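Home | Talks | Notes | Archive | Contact

Budgeting for handheld grippers: speaker notes
Posted in January by the Plastow equipment planning group

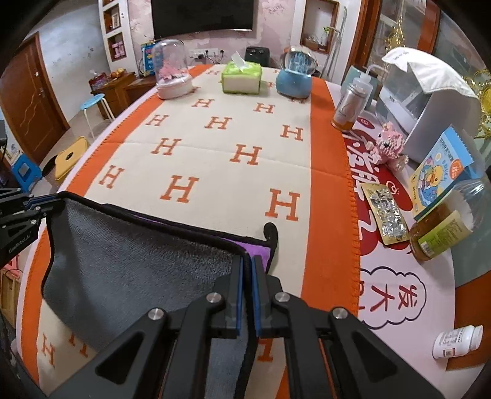
Slide 1. Scope

Start with the limits of the talk. It covers the purchase and upkeep of handheld two-finger grippers with cameras, used to record household tasks for training. It does not cover the arms that later run the policies. Those sit on a separate capital line and go through a separate approval.

State the planning case early: 13 handheld units, working in pairs where the task needs two hands, one spare. That gives six pairs in the field. All figures in the talk refer to this case. People with two pairs or 20 can scale most of it, but the spares section does not scale in a straight line and I will say so when we get there.

Ask for questions at the end of each section. The last version of this talk ran over because everything came in on slide 3.

Slide 2. What the task list does to the budget

The task list comes before the quote. Our first request to purchasing had a unit count and no task list, and it was sent back. That was the right call.

Go through the three groups on the slide:

Cloth. Towels, napkins, small garments. Low force, thin edges, frequent two-handed work. Finger pads wear at the tip. Plan on pairs.

Rigid household items. Cups, jars, boxes, bottles. One unit is often enough. Pads wear more evenly. Opening width matters, so measure the largest item on the list before comparing models.

Fixed fixtures. Drawers, doors, knobs. One unit, higher side load. Screws and arm joints take the strain here, and this is where we see slack first.

The mix in our plan is 70 percent cloth by recorded hours. That number drives the pair count and the pad order. If your mix is mostly rigid items, you can cut the unit count and spend the difference on storage.

Slide 3. Purchase price against cost per usable hour

Most quotes are compared on unit price. We did this in the first year and had to redo the plan.

Cost per usable hour is the number to carry forward. Take purchase, pads, storage, site visits and operator time, and divide by the hours that pass review. Hours recorded but rejected stay in the cost and drop out of the divisor.

In our sheet the purchase price is the smallest of the three large lines. Operator time is first, storage and transfer second. A cheaper unit that needs recalibration at every site visit loses its advantage quickly, and the loss shows up in the operator line where purchasing will not look for it.

Leave the slide up for a minute. People copy the formula down.

Slide 4. Consumables

Pads first. We replace on a fixed schedule of 90 recorded hours per unit, and earlier if the surface has gone smooth. We tried replacing on inspection only. Inspectors disagreed with each other, and the rejected clips on thin fabric went up before anyone agreed that a pad was worn.

Order pads with the units and put them on the same purchase order. If they go on a later order they become an operating expense, and at our site that means a different budget holder.

Other items for this line:
Screws and caps, small bag per pair
Lens wipes
Memory cards, two per unit
Charging cables, one per unit plus three
Hard cases, one per pair

Cables are the item people leave off. Mention it. We lost almost 13 hours of booked site time in one month to missing or damaged cables, and the replacement cost was trivial next to the booking cost.

Slide 5. Spares

One spare unit for six pairs is thin. It works for us because the Rerneck site is close enough to the store that a swap can be made the same day. The Girberg site is farther out, and there we hold a complete kit that belongs to the site.

Rule for the plan: count spares per location, then add one for the store if the repair time is longer than two weeks. Do not count spares as a percentage of the fleet. A percentage looks reasonable on paper and puts every spare in the wrong building.

A pair with one failed unit is not half productive on cloth tasks. Treat it as down, or move it to single-hand tasks if the schedule has any. We keep a short list of single-hand tasks for each site for this purpose. It costs nothing and it recovered a fair amount of time last year.

Slide 6. Sites

Real homes cost more than a fitted room. They also give surfaces and clutter that a fitted room does not have unless someone is paid to put it there. Table runners, printed cloths, bottles, toys, tissue boxes. We priced both.

Fitted room: rent, furniture, props, a person to change the props. High fixed cost, low cost per session.

Home: visit fee, travel, setup time, insurance. No fixed cost, higher cost per session.

The crossover in our sheet comes at 569 sessions. Below that, homes are cheaper. Above it, the room is cheaper per session, but variety falls off and you start paying again for new props. We run both and put most of the cloth work in homes.

Points to budget for in homes:
Setup and pack-down time, paid at the operator rate
Consent and privacy review of the recordings
Power strip and extension lead, carried by the team
Damage allowance, small, with a named account
A second visit for a proportion of homes

Privacy review is regularly underpriced. Handheld cameras see well past the table. Rooms, screens, labels and family items all turn up in the recordings, and someone has to check for them before the data is released. Price this per recorded hour and keep it as its own line, or it will be absorbed into operator time and nobody will be able to see it grow.

Slide 7. Storage and transfer

Keep this short. The audience usually has its own arrangements.

Raw video is kept until review closes, then compressed. Budget for both copies during the overlap. We planned for one copy and had to request extra capacity partway through the project, at a worse price.

Transfer from site is by card, carried back in the kit. Upload from homes was tested and dropped. Cards are cheap. Two sets per unit lets one set travel while the other records.

Slide 8. Acceptance on delivery

Do not sign for the full order on the day it arrives. Ask for a staged acceptance in the contract. Ours has three checks:

Fingers close evenly and pads meet along the full length
Camera and finger position stay in time over a 30-minute recording
Both units of a pair record against the same clock

The third check failed on part of our first delivery. With staged acceptance the supplier dealt with it before final payment. Without it, we would have been arguing under warranty with the units already booked out.

Use cloth for the practical test, even if your task list is mostly rigid items. Picking up one edge of a flat towel shows pad misalignment sooner than gripping a cup does.

Slide 9. Timeline

Order to delivery, ask the supplier and add a month. Acceptance, two weeks. Operator training, one week per group, with the units that have already been accepted. First usable hours follow in the week after that, at a low rate.

The Yazzie plan on the slide shows full output from the first week. Explain that this was our own plan and that it was wrong. Review rejected a large share of early cloth recordings, mainly for rushed grasps and for the second hand arriving late. The revised plan has a ramp over six weeks and has held up so far.

Slide 10. What to send to purchasing

Read out the list and leave it up during questions:

Task list with hours per group
Unit count, in pairs, with spares by location
Pads and cables on the same order as the units
Staged acceptance terms
Cost per usable hour, with rejected hours shown
Privacy review as a separate line

If time allows, open the sheet and change the cloth share from 70 to 40 percent. The pair count drops and storage hardly moves. Somebody will ask about leasing. We have one lease quote, it excludes pads, and we have not compared it properly yet.

Contact the planning group | Copyright Plastow | Back to top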